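Deletrear con dos brazos: ya vamos por 400

Llevaba semanas queriendo escribir sobre esto y por fin me siento, con un café y la espalda hecha polvo de tanto teleoperar. ¡Estamos grabando demostraciones para enseñarle a una política bimanual a formar palabras! Parece un juego de guardería y es de lo más entretenido que he hecho en el laboratorio desde que me mudé a Taltitthorpe.

La tarea, contada rápido: hay cubos blanditos con letras repartidos por la mesa, un cartel al fondo y unos recuadros dibujados con rotulador verde. El brazo coge un cubo, lo lleva a su recuadro, lo suelta y vuelve. En Dovasex (así llamamos al proyecto, no preguntéis) cada episodio se guarda con vídeo, posiciones de las articulaciones y la frase de la instrucción. Los que salen torcidos también se guardan, en carpeta aparte, que luego dan mucho juego.

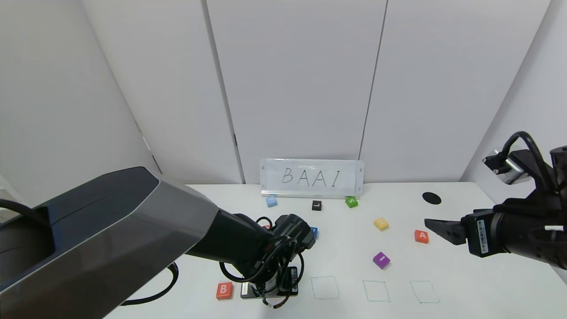
Lo que voy aprendiendo

Lo primero, que desordenar bien es un oficio. Las primeras 130 grabaciones las hice colocando los cubos a mi manera, sin darme cuenta de que siempre dejaba los rojizos cerca del mismo lado. El modelo se aprendió mi manía y no la letra. Ahora las posiciones me las da un script, y también el giro de cada cubo — algunos quedan en ángulo y hay que orientar la pinza antes de bajar, que es justo lo que me interesa que vea.

Lo segundo: las paredes blancas ayudan muchísimo. Antes grababa con el laboratorio entero de fondo y cualquier mochila nueva se colaba en los datos. Con los paneles la luz queda suave y pareja.

Y los recuadros a mano alzada se quedan. Pensé en imprimir una plantilla, pero me gusta que el trazo tiemble un poco y que no haya dos iguales.

Números, para quien los pida: 400 episodios buenos, 1.758 en total si sumo pruebas, repeticiones y caídas. Sí, la proporción duele. Va mejorando, sobre todo desde que bajo más despacio en los últimos centímetros.

Lo siguiente es repartir el trabajo entre los 2 brazos según de qué lado caiga la letra, y meter palabras que obliguen a pasarse un cubo de una pinza a otra. Tengo una lista larguísima y acepto sugerencias en los comentarios, ¡cortas, por favor, que solo hay tres recuadros!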